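Subject: Re: [teleop-users] How many demos before it stops fumbling handles?
From: Laurențiu Tudose
Date: May 28, 2018

Irina Sandu wrote:
> We've got 600 demos of the cup task recorded by remote control
> and the policy still goes for the handle like it's never seen one.
> Is it worth recording more, or are we teaching it badly? Also, do
> you guide the arm by hand at all, or is everything on the
> controllers now?

Hi Irina, hi all,

Great question, and I'm so glad somebody else is stuck on cups! We went through exactly this in February with the Clanden arm. We had 494 usable demos by then and I was ready to record another pile, but Filip (our replay tool) let us watch them side by side and the trouble was plain as day. There were 4 of us driving and every one of us had a different idea of how to pick up a mug. I hook the handle from the side. Two people pinch the rim. Our fourth driver, bless her, pushes the mug a little first to see how it sits, and the policy had picked up the pushing beautifully and nothing else.

So we sat down and agreed on one way: come in slow, stop short, line the fingers up with the rim, close, lift. Then we threw out everything that didn't match and started over with a much smaller set. It got better within the week, and I was over the moon.

On your second question — we do both. Guiding by hand is lovely for the first few tries of a new task because you can feel where the wrist wants to go. But your arms end up in the side camera view, so for the recordings that count we switch to the controllers. It takes new drivers six sessions or so to stop jerking at the end of the reach.

The other thing I'd try is mixing up how the cups lie before you start each demo.

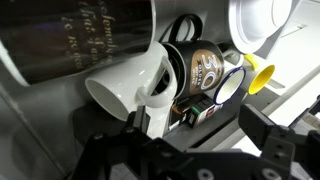 We used to stand them all upright in a neat row, and the policy was great at neat rows! Now we tip some over, turn the openings different ways and let them lean on each other. Driving is harder and you'll throw away more takes, but the wrist view gets so much more interesting, and the failed grabs you recover from are worth keeping too (mark them, though, we forgot and had to go back through the lot).

Do you log the gripper opening as a number or just open/closed? If it's open/closed I'd change that before recording anything else. Happy to send you our Stiria config.

Laurențiu

Contact the list owner | © Flideo | Back to top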